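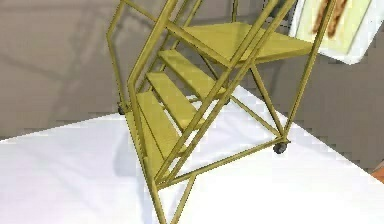 4. Preparing the tow float for sea swimming

This section is for the Pranell tow float, both sizes. Please read it completely before the first swim, also if you have used a float of another make.

4.1 Inflating

1. Lay the float flat with the two valves facing up. Remove sand from the valve seats with a soft cloth.
2. Open the first valve and blow until the chamber is firm. Close the cap and push the valve down into the fabric.
3. Repeat with the second chamber.
4. Press the float with both hands and listen at the seams. If you hear air, do not swim with it.

Note: Do not use a compressor or a car pump. The hand pump from Baumgart fits the valve, but it is sold separately.

4.2 Fitting the belt and leash

1. Put the belt around your waist, over the swimsuit or wetsuit, with the buckle in front.
2. Tighten it until two fingers fit under it.
3. Clip the leash to the ring at the back. The leash is 74 cm long when it is not stretched.
4. Open and close the buckle three times with your eyes shut. You must be able to find it without looking.
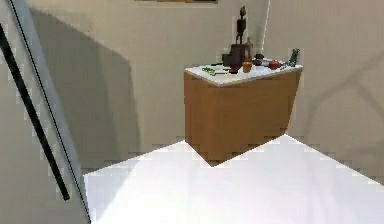 5. Pull the float sharply away from your body. The belt may turn a little, but the clip must stay closed.

Caution: Never tie the leash to your wrist, ankle or neck.

4.3 First swim

1. Choose a beach with lifeguards on duty and stay between the flags.
2. Ask the lifeguard where the rip currents are on this day. They can move after one tide.
3. Swim along the shore, in water where you can stand, and stay under 400 metres in total.
4. Check both chambers again when you come out.

Warning: The tow float is not a life jacket. It makes you visible and gives you something to hold – it does not keep your face above water.

4.4 After use

Rinse the float, belt and leash with fresh water and dry them in the shade. Store the float with the valves open. If it was kept folded over the winter, inflate it in January and leave it for 11 hours. If it has become soft after this time, send it to the Skorkham service address printed on the warranty card.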